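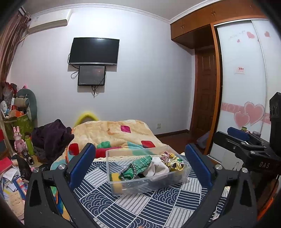 I have bought more storage boxes than I care to admit over the years, and most of them have ended up holding other storage boxes, so please take what follows as the view of somebody who is both easily tempted and often let down. The one I want to talk about is the Trumlow open tub in clear plastic, the small rectangular one without a lid, and I have been living with three of them since October. The first lives in the bedroom and gets carried to the bed whenever I have a sort-out, with the patchwork-patterned navy and white cloth put down first and the cream blanket behind. In it at the moment are my hair scrunchies (the yellow, white and green one with the dark spots, and the smaller pinkish one), a bit of green knitting, a white cloth and a yellow spongy block. It's a silly mixture, I know, but it is a fair picture of what a tub like this gets asked to do in my house.

I'll start with why I wanted it. I have a top drawer that my sister-in-law Benedicta calls the compost heap. Everything soft and small goes in there: hair things, odd gloves, cleaning cloths, the headband I keep meaning to finish. For years I rummaged through it every morning with one eye on the clock. I tried the fabric cubes everybody was buying a while back, and they were very pretty for a month and then slumped like old cushions. I tried a wicker basket from Haugen, which I still love to look at, but it snagged every knitted thing I put near it and I unpicked more loops of wool from that basket than I ever want to again.

So, a plain plastic tub. Not very exciting, is it? But I do think it's been the best of the lot for this one job.

The clearness is what I like most. I can see what is in the tub from the side as well as from the top, so I don't have to tip it out to find the one scrunchie I'm after. Soft things do bunch up together and get in front of one another, and if something has gone right to the middle you still need to put your hand in. But colours show through nicely. Yellow is yellow and green is green, even from across the room, and first thing in the morning that is about as much as I can manage.

The second thing is that it has no lid. I went back and forth on this before ordering, because the Brinley version does come with one and only costs a little more. Eskil, my husband, was firmly for the lid. He likes a thing to close. My feeling was that a lid in our house would spend its life under the bed, and having now bought one Brinley for the bathroom to compare, I can report that its lid is under the bed. With the open tub I just drop things in. The scrunchies come off at night and go straight in, and my drawer has stayed shut and, dare I say, fairly civilised. If you need to stack your boxes, though, do get the lidded sort. The Trumlow ones nest when empty but you can't pile them up with anything inside.

Then there's the matter of how it feels to handle. It's light, and I can lift it with one hand when it's full of fabric bits. The inside is completely smooth, and this turned out to matter to me far more than I'd expected. I ran a pair of thin tights all the way round the inside of mine on the first day, in the spirit of scientific enquiry, and they came out without a pull. My knitting comes and goes without catching too. The corners are nicely finished and I haven't found a rough edge on any of the three.

Now for the grumbles, as there are always some.

It is shiny. Lovely when new, but the walls pick up every bit of light going, and if you put it under a lamp or on a sunny windowsill the front can be more glare than window. I've moved mine to the shadier side of the chest of drawers and that has helped. It shows fingermarks as well, and I find I'm wiping it far more often than I ever wiped the basket. A barely damp soft cloth does it. Please don't use anything scratchy on it – I took the rough side of a kitchen scourer to the second tub to get a sticky label off, and there is now a cloudy patch on one end that I shall have to look at for ever.

Speaking of the label, it is a horror. It was stuck across the long side and came away in strips. A little cooking oil left on for a few minutes and then washing-up liquid got rid of the last of it, which is what I ought to have done the first time, and what I did do with the third. I wrote to the shop about it and had a very kind reply from a Sorcha Ó Briain, who said she'd pass it on. We'll see!

It slides, too. There are no little feet underneath, so on a polished top it will skate off if you pull something out in a hurry. On fabric it's perfectly steady, and I have put a folded tea towel under the one on the chest of drawers, which isn't elegant but does the trick. I'd gladly have paid a bit extra for feet.

And I do wish it came with a divider. When everything in it is soft it all becomes one heap by the end of the week, and although a see-through heap is better than the other kind it's still a heap. My friend Liv, who is a much tidier person than I am, cut a strip of stiff card to fit across the middle of hers and wrapped it in leftover wallpaper, and it looks charming. I have the card. I have had the card since Christmas.

As for what to keep in it, I'd say anything light that you use often and don't mind being on show. Hair things, obviously. Socks for a small child. Balls of wool, if you are only working with one or two. I wouldn't use it for jewellery, which slips down to the bottom and hides, and I wouldn't use it for anything heavy. I tried one with tins in the larder and the sides bowed out in a way I didn't care for, so that tub has been moved to the airing cupboard, where it holds flannels and looks much happier. It washes up well in warm soapy water. I haven't put one in the dishwasher and I'm not going to, as there was nothing on the packaging to say I could.

One more small thing, which may only matter to people who sort on the bed as I do. It's just the right size to bring to where you are sitting. With the old drawer I had to stand over it and do everything there, and my back would complain long before I'd finished. Now I carry the tub over, put a cloth down so the blanket doesn't get covered in fluff, and go through it at my leisure with the radio on. I found two hairgrips and a button last time, the button belonging to a cardigan I gave away years ago.

Would I buy it again? Yes, and I probably will, as my niece has had her eye on the one with the flannels in it. I'd take it over the Haugen basket for anything knitted, and over the Brinley if you know in your heart that you won't use the lid. If you want something handsome to leave out in a sitting room, look elsewhere – it is a plastic tub and it looks like a plastic tub. Mine came well wrapped, in a box big enough for a microwave, and all three were in one piece. I'm knocking off a star for the label and the lack of feet, so four out of five from me.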